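Menel Play Kitchen and Shop Corner — Periodic Inspection
Date: October 16, 2018
Inspected by: Konrad Szczepańska
Reviewed by: Brunello Ruggiero

Shelving and counter
Counter fixed to wall, no movement — OK
Shelf edges smooth — OK
Screw caps in place — one missing, left side, lower shelf. Replacement on order from Pesberg.
Load on top shelf — OK. Keep the heavy tins off it.

Toy till
Battery door screwed shut — OK
Drawer does not trap fingers — OK
Coins large enough for age group — OK
Comment: drawer is stiff. Clean the runners before the next check.

Baskets and play food
Wire ends turned in, no sharp points — OK
Coating on wires, no flaking — OK
Basket handles — see comment
Fruit free of splits and open seams — OK
Stems and small parts firmly attached — OK, pull test done
Grapes firmly attached to bunch — monitor
No real food mixed in with play food — OK

Comment: The blue basket is the one that gets the most use, so every piece was taken out and checked by hand. One handle joint has a little play in it. It passes for now but should be looked at again in January. The grapes are the piece to watch — if any single grape comes off in the pull test, the whole bunch goes in the bin and is not glued.
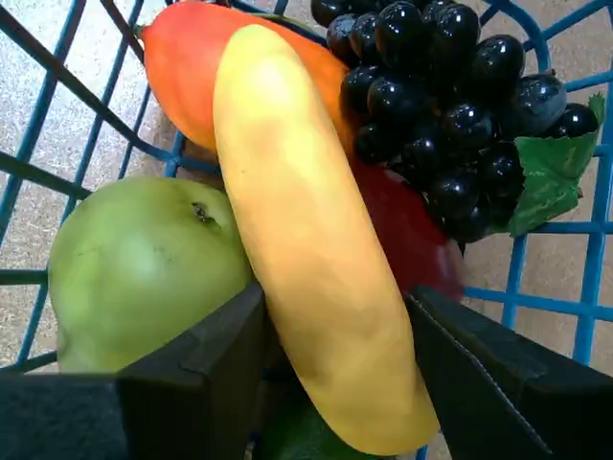 Item 16: play fruit in blue wire basket, banana at center.

Creases in the plastic are acceptable as long as a fingernail does not catch in them. Wash the fruit in warm soapy water and dry it fully before it goes back in the basket. Do not use the Satellow spray on anything children may put in their mouths.

Floor and access
Mat flat, corners not curling — OK
Clear path to door — OK
Storage boxes closed and stacked no more than two high — not OK, corrected during visit

Actions
Fit screw cap, lower shelf — K.S.
Clean till runners — K.S.
Recheck basket handle and grapes, January — B.R.

Result: pass with comments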